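Zonham Opens Plurkero Water Testing Service to Private Well Owners

ULLETTI, 2023-05-29 - Zonham, a regional drinking water laboratory, has opened its Plurkero testing service to households that rely on private wells. The service was previously offered only to small public water systems and schools.

Homeowners in Ulletti and Després can now order a test kit by phone or pick one up at the Zonham front counter. Each kit contains sample bottles, a cold pack, a short instruction card and a prepaid return label. Results are sent by mail or email within 12 business days of the date the laboratory receives the sample.

The basic Plurkero panel costs $127 and covers coliform bacteria, nitrate, arsenic, lead, manganese, hardness and pH. An extended panel costs $185 and adds copper, fluoride, sulfate, uranium and a group of common solvents. Households that have already bought the basic panel can upgrade by paying the difference, provided the original sample is still within its holding time.

Zonham ran a trial of the household service in April with 305 wells in the two communities. Owners who took part have received their reports and may call the laboratory to go over them at no charge.

"Public systems are tested on a schedule, and a private well is tested when the owner decides to do it," said Peiyu Bai, director of client services at Zonham. "A lot of the people who called us had bought a house with a well and had never seen a report for it. We wanted a kit they could fill at the kitchen sink and a report they could read without looking things up."

Reports list each result next to the drinking water limit, where one exists, and note any result that calls for a second sample. Zonham does not sell filters, softeners or other treatment equipment and does not recommend particular brands.

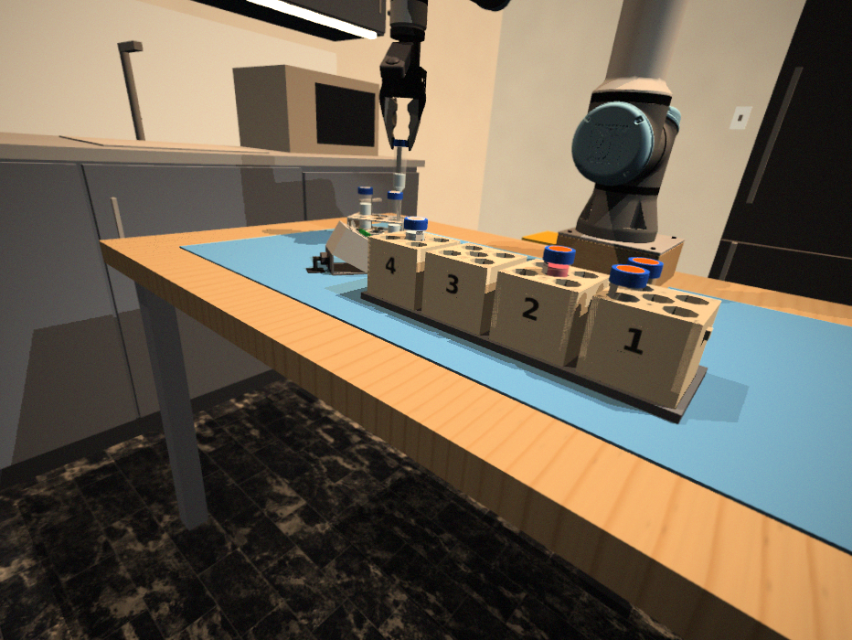
How often should a private well be tested?

Once a year for bacteria and nitrate, and again after a flood, a pump repair or any change in taste, color or smell. Metals can be checked less often if earlier results were low and the plumbing has stayed the same.

Samples for bacteria must reach the laboratory within one day of collection. Zonham asks customers to collect them early in the week and ship them the same day. Customers who prefer to drop off samples can do so at the Ulletti counter between 8 a.m. and 3 p.m. A drop box in Després is emptied each weekday at noon and is not suitable for samples collected the day before.

Landlords with several wells can set up an account and receive one combined invoice. Separate reports are still issued for each well so that they can be passed on to tenants.

About Zonham

Zonham tests drinking water for towns, schools, farms and households. Its laboratory and business office are in Ulletti.

Media contact:
Peiyu Bai
Director of Client Services, Zonham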